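Bench notebook – gray matching for the Holtavlow panels
Sunday, late morning
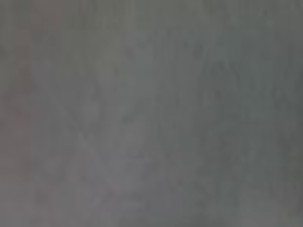
Still trying to settle on one gray for the Holtavlow display panels. The client sheet from Gresomdale asks for "a neutral mid gray, no visible cast," and I have now mixed four batches that I would have called neutral at the mixing table. On the bench they all drift. Very close up, with everything soft, it is easier to see where the color goes than it is at arm's length. There's a slightly pink or mauve tint down the left side, a darker olive gray along the top, and the palest part, upper center, leans a little blue. That is three directions away from neutral in one gray view, under flat light, so I am going to stop judging by eye from a single spot.

What I did this morning:

Went back to batch 2 and weighed everything again. White base 944 g, black paste 154 g. The raw umber was a smear on a stick last time and never got written down, so batch 2 can't be repeated as it stands. My fault. Umber gets weighed from now on, even when it's a tiny amount.

Drew down batches 1 through 4 on the coated card, two coats, foam roller. Batch 1 is too blue next to the others. Batch 3 goes green when I put it beside anything warm. Batches 2 and 4 are close enough that Telma had to turn the cards over to check which was which.

Telma Zapata thinks the paint is mostly fine and the room is the trouble. She moved the cards from the bench to the shelf by the door and batch 3 looked different to both of us. Same card, same coat. She wants the side wall covered with the unbleached cloth before we compare anything else. I have no objection – the cloth is already here, it just needs hanging.

Tried the Davix matte medium in a small cup of batch 4. It kills the sheen but lightens the color as it dries, more than I expected. If we use it, the mix needs to start darker. Second cup with extra black is on the drying rack, labeled 4B.

Iturra called about the boards. 581 pieces, cut and sanded, and they want to know if we are priming or if they are. I said we are. Need to confirm that in writing.

To do:
– hang cloth on the side wall
– remix batch 2 with the umber weighed
– look at 4B tomorrow once it's dry, then again by the window
– put a plain white card next to every sample from now on
– ask Gresomdale for a physical chip, the printed sheet is no use for this
– order more foam rollers, we are down to the bad ones

4:30 pm. Cloth is up. Have not looked at the cards again, eyes are tired.

We use cookies to improve your experience on this site. By continuing to browse you agree to our use of cookies. Accept | Manage settings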